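Checking a door-opening policy before you believe the success rate

Stalholm reports a door task as solved when the hinge angle passes a threshold. I don't trust that number, and after going through the logs Iraís Carrillo pulled for Fovach in May, I trust it less. A door that gets shoved open with a forearm scores the same as one opened by the handle. The steps below take an afternoon.

Step 1. Fix the seeds

Run 15 episodes with saved seeds. If your results move when you rerun the same seeds, stop and sort out the physics settings first.

Step 2. Log contacts by link

Turn on contact reporting for both arms and the torso. You want the link name, the door part it touched and the time. Hinge angle alone is useless for this.

Step 3. Look from the head camera

Replay each success and pause while the door is at an angle. Check that the gripper is at the handle and the arm isn't leaning on the panel.

The left gripper is on the small gray handle of the yellow door, close to the bright edge. The right one is empty and upright. I'd still compare a view like this with the contact log before counting the episode.
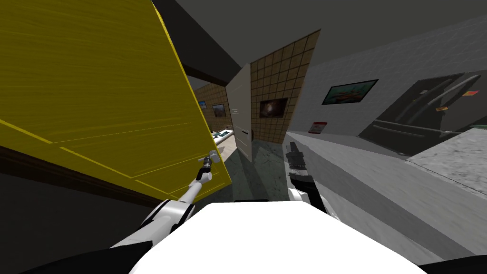
Step 4. Rescore

Count an episode only if the first contact that moves the hinge comes from a finger link. Samuele Lo Presti thinks this is too strict. Try it anyway and report both numbers.

Step 5. Move the robot's start pose

Shift the base 4 cm sideways and run the same seeds again. A policy that falls apart here has memorized a path.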